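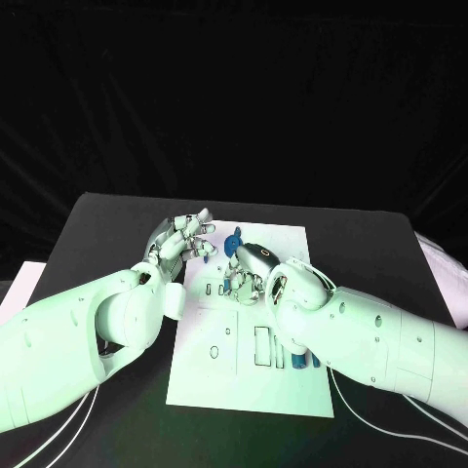 Left hand with a small blue piece, right hand up by the disc. Parts board, a little way into the job.

Home Forums Teaching & Teleop Gallery Members Search

Teleop or hand guiding for a two-arm parts board? I keep going back and forth
Posted in June by slowclutch, Teaching & Teleop
22 replies hidden, showing best – 4 shares

slowclutch wrote:
OK so I've been putting this off because I know it's going to start a fight, but I need opinions from people who have done this with two arms and real fingers and not a single arm with a parallel gripper.

We're working through the Marchetti board at the Stisdale shop. White board, outlines printed on it, blue parts, each part has a home. The idea is that a person shows the robot the whole job, we record it, and later the policy gets to have a go. I've been driving it remotely with the Zutent gloves, and my shop partner has been doing it the old way, arms in gravity comp, literally pushing the wrists around and squeezing the fingers shut with her own hands. We have 18 clean recordings from me and 7 from her and we do not agree on whose are better!

My case for the gloves: both arms move at once. In my recordings the left hand is carrying something while the right is already on its way to the next part, because that's how I'd do it at my own bench. With hand guiding you've got one person trying to hold two heavy forearms and a bunch of fingers, and what you get is left arm, stop, right arm, stop.

Her case for hand guiding: she can feel the part. When a peg touches the rim of its hole she knows right away, and I'm sitting there in gloves staring at a headset view, guessing from the way the finger flexed. She's not wrong. My insertions have this awful little stirring motion in them and I'm worried the robot is going to learn to stir.

So which would you build on? We've got the arms until the end of the month and I'd like to stop splitting our time.

gantryghost wrote:
Hand guiding for contact, teleop for everything else. Next question :)

Seriously though, the stirring is going to end up in your policy. I had a set of demos a while back where I'd tap the part on the board before every insertion (nervous habit, I do it with real screws too) and the thing learned to tap. It tapped when there was no part in the hand. It tapped the table. I had to throw the lot out and start over, and I still catch myself doing it.

moss_and_motors wrote:
Going to disagree with ghost. A bit of searching motion near the hole is good data! That's what a person does when they can't see the hole past their own fingers, and a camera on the head can't see it either. If every demo drops the peg in dead center on the first try, the robot has never seen what to do when it's a couple of millimeters off, and it will be off. I'd take a messy teleop demo that recovers over a perfect one any day.

What I would toss is anything where you hesitated because the headset lagged. That's the robot learning your network problem.

slowclutch wrote:
Moss, how do you tell the two apart after the fact? Half the time I can't remember if I paused because I was thinking or because the picture froze.

moss_and_motors wrote:
I talk out loud while I drive and record the audio. "Lag." "Looking for the hole." "Dropped it, darn." It feels ridiculous for the first hour and then you forget you're doing it. Later I just scrub to the bits where I said lag and cut the whole take.

pinwheel_77 wrote:
Newer to this, so forgive the basic question, but does it matter what order you place the parts in? We've got the same board and two of us drive, and I always start at the top and he starts with whatever's closest. We put all our takes in one pile and the robot sort of dithers between parts at the beginning. Arms out, hands hovering, goes toward one, changes its mind. It's kind of cute but it is not placing parts.

gantryghost wrote:
Yes it matters, and that's exactly why it dithers. Agree on an order, write it on a card, tape the card where the driver can see it. You can mix the order up later once it can finish the board at all.

slowclutch wrote:
We did a card too. Knobbed part first, then pegs, then blocks, cylinders last. I hate it a little (I want to do the cylinders early because they're the satisfying ones) but the takes got so much more alike once we stuck to it.

rustbelt_rosie wrote:
Coming in from the industrial side where we'd have done this board with two fixtures and a spring-loaded tool, so take it with salt. I don't get why you'd want fingers for it at all. You're spending your whole month teaching a hand to pinch. Put a $4000 gripper on each arm, do the hand guiding in an afternoon, go home.

slowclutch wrote:
Ha, I knew somebody would say it. The board isn't the point, Rosie! If we only cared about blue parts in a white board I'd do it your way. We want to know how well the fingers can be taught, and the board is a nice fussy thing to teach them on. Fat parts and skinny parts on the same surface, and you can see at a glance when one's in the wrong place.

rustbelt_rosie wrote:
Fair enough. Still think you'll spend more time on fingertips than on anything else.

slowclutch wrote:
Oh, for sure. Posting another one so you can see the bit I've been complaining about.

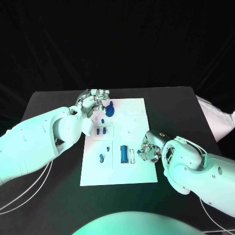

My trouble with the gloves is all in the pinch. Opening and closing the whole hand is fine, big moves are fine, I can park a hand over the disc all day long. But with the small pieces I close my finger and thumb until I feel my own skin touch, and the robot's fingers aren't the same length as mine, so its tips meet a bit early or slide past each other and the piece rolls. Look at the right hand, next to the empty rectangular slot. It's got the tiniest blue piece right at the tips and there's hardly any of it to hold onto. From the headset I can see that I have it, and I can't tell how it's sitting in there. Now compare that with the cylinder on the other side of the slot, which I could pick up half asleep. My partner, guiding by hand, just presses the fingertips onto the small piece and wiggles till it feels right. So for small stuff I'm close to giving her the win.

moss_and_motors wrote:
That's a calibration thing as much as a teleop thing. Are you mapping joint angles straight across from the glove? Because with Zutent's default setup you're telling the robot "bend as much as I'm bending," and what you want is "put your tips where my tips are, relative to each other." There's a fingertip mode. It makes the fist look goofy but the pinch gets a lot better. I run it for anything smaller than a battery.

slowclutch wrote:
We're on the joint mapping, yeah. I didn't know the other mode was any good, the one time I tried it the pinky did something alarming and I turned it off.

moss_and_motors wrote:
The pinky does that. Lock the pinky.

gantryghost wrote:
I'm going to keep being annoying about this. You can fix the mapping and you still won't feel the peg touch the rim. Do the pegs by hand guiding. You don't have to choose one method for the whole board.

moss_and_motors wrote:
And I'm going to keep being annoying back – when she guides by hand, her arms and sleeves are all over the head camera. The policy gets trained on pictures with a person in them and then runs on pictures without one. I've been burned by that. If you go that way, replay the recorded motion with everybody standing back and save the camera from the replay.

gantryghost wrote:
Well, sure, you replay. Doesn't everyone replay?

pinwheel_77 wrote:
...we do not replay. Oh no.

slowclutch wrote:
We replay, but it doesn't always come out the same. The part starts a hair off from where it was, or the fingers close without her hand pressing on them and it's a weaker grip. Of her 7, there were 4 that finished the board on replay. The rest fumbled one of the small ones. That's the whole reason I didn't just hand it to her on day one!

rustbelt_rosie wrote:
If it only grips right with a human squeezing it, then what you recorded isn't the robot's grip, it's hers. You need to be logging the force she's adding and commanding it back on replay. Broleslow has a write-up on their arms page about doing it with a fixed squeeze offset, crude but it worked for us on rubber seals. Close to where she closed it, then a bit further.

slowclutch wrote:
OK that one I like. A bit further than she closed it. I can do that tonight.

nightshift_ned wrote:
Has anyone tried both at once? One person in the gloves doing the big moves, second person at the table nudging the wrist for the last bit of the insertion. We did a few like that at 2 a.m. mostly for laughs and a couple of them were the best takes of the week. You do have to trust the person in the gloves an awful lot. E-stop in your free hand, and no leaning over the board.

gantryghost wrote:
I would not stand inside the reach of two live arms with somebody else driving them and a laggy headset. Please don't put that on a forum where new folks are reading.

nightshift_ned wrote:
We had the speed turned way down and the torque limits on. But I hear you. Pinwheel, don't do that.

pinwheel_77 wrote:
Was not going to!

slowclutch wrote:
Plan for the rest of the month, then: fingertip mode with the pinky locked, me in the gloves for the disc, the blocks and the cylinders, her hand guiding the pegs and little stuff with the extra squeeze on replay. Same order card for both of us. I'll also try the talking out loud, though she's already laughing at me about it. Ned, I'm leaving yours alone. If the fingertip mode fixes the rolling I may take the small pieces back from her, and she says I can have them.

moss_and_motors wrote:
Post the replay numbers for both when you have them, even if they're ugly.

31 comments – Share – Follow this thread – Back to Teaching & Teleop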